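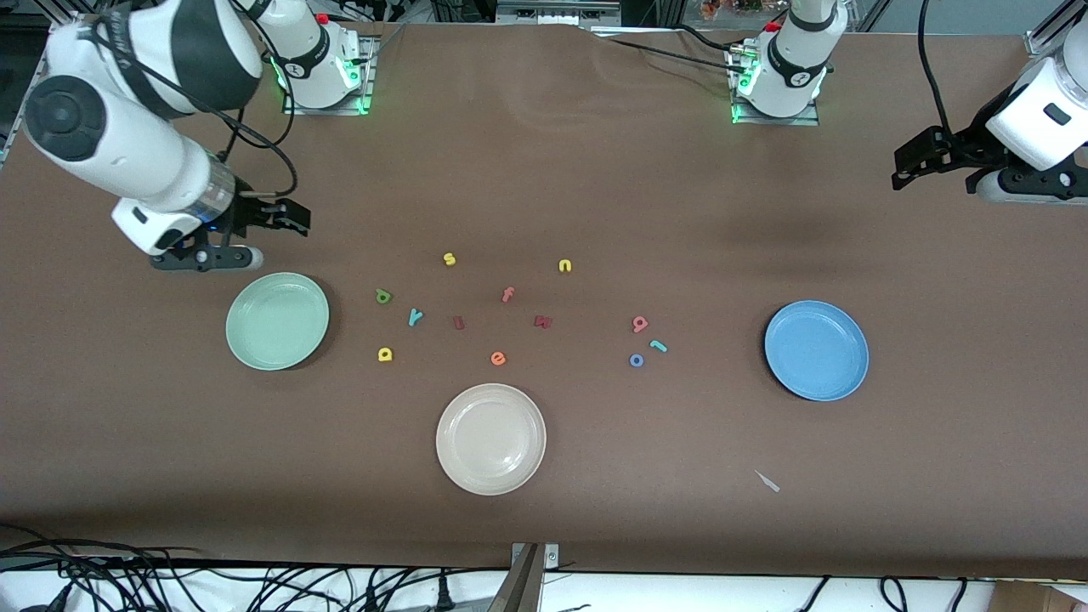

Sorting foam letters onto plates

12 June 2021

I finally went through the bag of foam letters this week. They have lived in a drawer in the back bedroom since October, when we moved to Viscombe, and every time I opened the drawer for tape a few of them came out with it.

The bag came from a yard sale and has no label on it. The letters are lowercase, which is what I wanted. Most of the sets I saw in stores were capitals, and the kindergarten here asks for lowercase first. My daughter starts there in the fall. She knows the letters in her own name and a handful of others, and she mixes up b and d like everybody does.

I looked up letter games and found one site with a list of 100. I read maybe a third of it. A lot of them needed a laminator, or shaving cream, or a printed mat. The one we kept was sorting onto plates, because we have plates.

It goes like this. Put out three plates of different colors, with enough space between them that a letter can't land on two at once. Put a dozen letters flat on the table. Then give each plate a rule. The easiest rule is color, if your letters and plates are close enough in color to make sense. After that we did letters with a tall part, letters with a tail, and everything else. Then vowels on one plate, letters from her name on another, leftovers on the third. The name rule caused an argument over whether an "a" is a vowel or hers. She said hers.

Twelve is a good number. I tried the whole alphabet the first time and she quit before we got to the end of it. With twelve a round is done in a few minutes and she asks for another one.

Plates with a raised rim work better than flat ones. The letters weigh next to nothing and they slide when a sleeve goes by. I had been using paper plates, and those slid around as well. The ones I like now are plain, no pattern in the middle – a green, a cream and a light blue. On a brown table they show up well, and so do the letters. We tried it once on the flowered tablecloth and she kept losing the yellow ones.

I keep the letters in a zip bag now, with the plates stacked on top, on the low shelf by the McKinnon Street window. She can get them out herself. She can also put them away herself, though that part is going slower.

Two things I still need to sort out. There is no q in the bag. I have looked under the dresser and in the Urby tote we used for the move, and I think it was never there. The other is that the p and the d are the same shape if you turn one around, so for now I take the d out whenever the p is in.

Next week I want to try short words, one to a plate. The library in Stornivley has a box of word cards you can check out for two weeks, and I put a hold on it yesterday.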